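Subject: Re: [nototard-build] Post task, trial clips

On Sunday the Hegyi team wrote:

> Clultska drops the grasp on narrow verticals. Is it the gripper or the labels?

Labels, I think. Six of the 23 clips have no contact tag. I'll retag them before the club meets – the Niltotari rules allow three attempts.

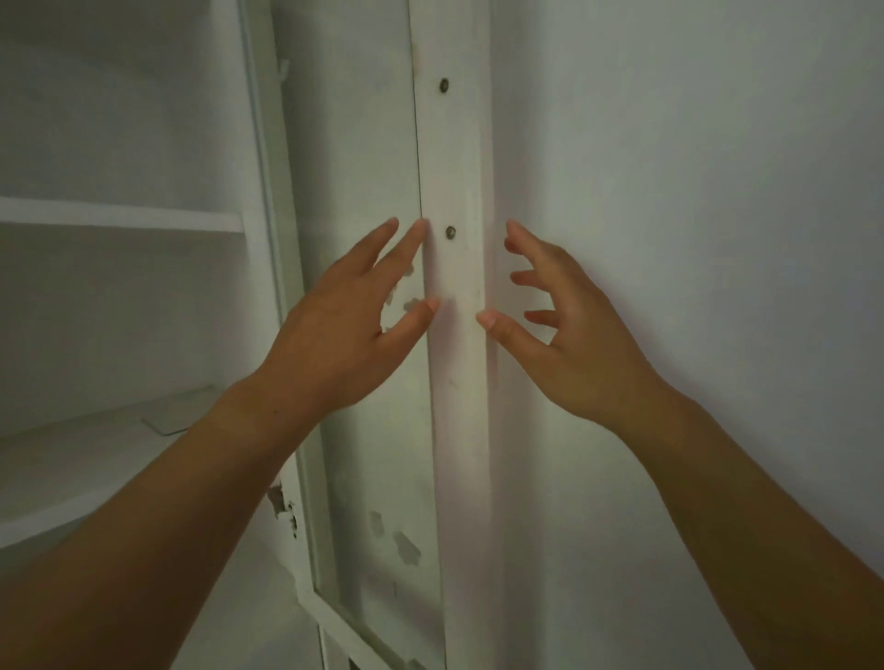
Do both hands need a separate contact tag? Each hand gets its own, left first.

Retagged set goes up by 4 pm.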